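11 February 2025, bench notes, Ellport

Picking up from the width drift thing. Skiltbridge claims the new release of their tracking package gives us gripper opening from the wrist camera alone, no encoder, no markers. I don't buy it yet. Today was meant to settle it and only settled part of it.

Setup as before: hand-held unit, old Bozsik firmware on the logger (I did not upgrade, one change at a time), exposure locked, auto white balance off. Calipers for ground truth. I set the opening by hand, let it sit, logged, moved on. 1,260 frames total. 59 of those came back with no width at all, and those are the ones I trust most, in a way. At least the code knew it had nothing.

What bothers me is the confidence score. It sits near the top of its range on nearly everything, including frames where the width is plainly wrong against the calipers. I plotted score against error and got a blob. If there is a relationship in there I can't find it by eye and I'm not going to fit a line through it just to have a line. Anyone downstream who gates on that score is gating on noise. The planner config in the Prarnwood branch does this right now, threshold and all. Please don't merge it.

Second problem, the smoothing. The release notes call it "adaptive". Looking at the source, it is a plain low-pass with a 200 ms window and a reset when the jump is big enough. So the nice flat traces in their demo are what you'd get from any low-pass on a gripper that isn't moving. With smoothing off the trace jitters even at a fixed opening, and the jitter is worse when the fingers are wide apart. When they are nearly closed it's fine. Closed is the easy case and also the one we hardly need.

Tried to work out if the jitter comes from detection or from the geometry step. Fed the geometry step fixed corner points, typed in by hand: output was rock steady. So detection. Then dumped the raw corners for a stretch of 400 frames at one opening. Left tip corner hardly moves. Right one wanders along the top edge of the finger, as if the detector can't decide where the tip ends. I suspect it sometimes locks onto the small hole near the tip instead. Suspect, not shown. I would need to cover the hole and rerun.

Mean error over the whole set looks respectable, by the way, and I expect that's the figure that will end up on a slide. It's respectable mostly due to the wide and narrow errors having opposite signs. Report the spread or report nothing.

Wide-open case, pale background, nothing between the fingers: 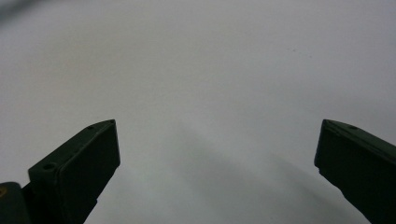

bench notes / wgl

Best contrast we are ever going to get, dark green fingers on near white, and I still wouldn't call it a clean input. There's a soft shadow running off to the lower right, behind the right finger, and the right finger is cropped more than the left. The detector gets less of that one to work with. Also a dark smudge in the top left corner. I'm masking that corner from now on and will see if anything changes. My bet is no.

The shadow is the thing I'd chase first. The segmentation mask is a global threshold with some cleanup after it, and a broad gray band next to a dark finger is just what a global threshold handles badly. A local threshold would be a small patch. Skiltbridge's answer to the ticket was to "ensure even lighting", which is no use to a tool people carry from room to room.

Things to do before I believe any of this:
– tape over the hole on the right finger, repeat the wide-open run
– same run with the light moved to the other side; if the wander switches fingers, it's the shadow and I drop the hole theory
– local threshold patch, compare raw corners only, smoothing off
– plot score against error again, wide openings only
– put the encoder back on as a check for the March sessions. I know it's ugly and the cable gets in the way. It's also right.

Leaving the Prarnwood planner on encoder width until then. Raw logs are in the usual folder, smoothed ones next to them with "lp" in the name – don't mix them up, I did that once this morning and lost an hour to a result that looked great.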